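A prateleira de Torport

1. O ensaio

A encomenda da Trilano tinha uma página e meia. Pedia que se determinasse se um sistema de dois braços conseguia arrumar uma prateleira decorativa de loja ao nível de um empregado com uma semana de casa. A palavra "determinar" estava sublinhada. O prazo era o fim de maio.

Ruxandra Dinu leu a página e meia no comboio para Torport e voltou a lê-la no laboratório, de pé, com o casaco vestido. Octavian Mocanu já tinha escrito o protocolo.

"Sessenta tentativas", disse ele. "Três minutos cada uma. Passado o limite, conta como falha, mesmo que falte só um objeto."

"E o que é uma prateleira arrumada?"

"Castiçais de pé, vasos de pé, o suporte branco ao fundo, a planta do lado direito. Nada encostado a nada."

"O empregado da loja também é medido assim?"

Mocanu procurou na encomenda. Não estava lá.

O problema principal era o latão. As superfícies polidas devolviam à câmara a luz do teto e a forma dos próprios dedos da pinça, e o estimador de pose colocava o eixo do castiçal onde calhava. O vidro era pior em teoria e melhor na prática, porque o sistema, na dúvida, fechava devagar. Com o latão não tinha dúvidas. Aproximava-se com confiança máxima de um ponto errado e fechava os dedos no ar.

Dinu propôs baixar a iluminação. Mocanu respondeu que a loja não ia baixar a iluminação. Ficou registado como observação, sem alteração do procedimento.

Na tentativa 17, o braço esquerdo apanhou um castiçal pela haste, levantou-o, rodou-o e pousou-o de pé. Demorou 41 segundos. Na 18 repetiu exatamente o mesmo movimento com o castiçal deslocado um palmo, e o objeto ficou onde estava. Mocanu anotou: "sem deteção de preensão nula". Dinu anotou por baixo, a lápis: "não olha para a mão".

Pararam às onze da noite para mudar a disposição inicial. O protocolo obrigava a deixar dois castiçais tombados, um de cada lado, e o terceiro de pé como referência. Dinu dispôs as peças de memória e conferiu com a folha.

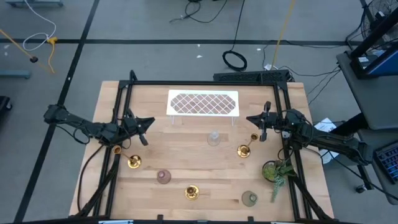

2. A visita

A pessoa enviada pela loja chamava-se Pîrvu e tinha trabalhado vinte anos em montras. Chegou às nove, pediu um café e viu quatro tentativas sem falar. Na quinta perguntou por que motivo o braço direito esperava que o esquerdo acabasse.

"Partilham o volume central", disse Mocanu. "O planeador bloqueia a zona enquanto um deles lá está."

"Eu tenho dois braços e não bloqueio."

"Pois."

Pîrvu pediu para fazer uma. Mocanu desativou os motores, confirmou no registo e afastou-se. Pîrvu endireitou os dois castiçais ao mesmo tempo, um em cada mão, afastou o vaso verde com as costas dos dedos, puxou o suporte, virou a planta para que as hastes pendentes ficassem para a frente. Dinu parou o cronómetro aos nove segundos.

"A planta não precisava de rodar", disse Mocanu. "O critério é só a posição."

"Estava de costas", disse Pîrvu.

Mocanu abriu o documento dos critérios e ficou algum tempo a olhar para a linha respetiva. Depois fechou-o. A frente de uma planta artificial não tinha definição no sistema, e uma definição nova invalidava as tentativas já feitas.

3. O relatório

O resultado foi de 22 tentativas concluídas dentro do limite. Em nenhuma houve vidro partido. Das falhas, a maioria começava num castiçal e acabava no relógio: o braço insistia no mesmo ponto até se esgotarem os três minutos.

Mocanu escreveu que a tarefa era executável em condições controladas. Dinu cortou "em condições controladas" e pôs "nesta mesa". Discutiram a alteração durante a hora de almoço. Ficou "nesta mesa".

A conclusão ocupava um parágrafo. O sistema pegava, transportava e pousava. Ainda não verificava o que tinha feito com regularidade suficiente para ficar sozinho numa loja. Recomendava-se sensorização de força nos dedos e novo ensaio. Em anexo, com a indicação "fora do protocolo", seguia uma única linha: operador humano, nove segundos, planta rodada.

A Trilano respondeu dois dias depois. Queria saber quanto tempo demoraria o sistema a aprender a rodar a planta.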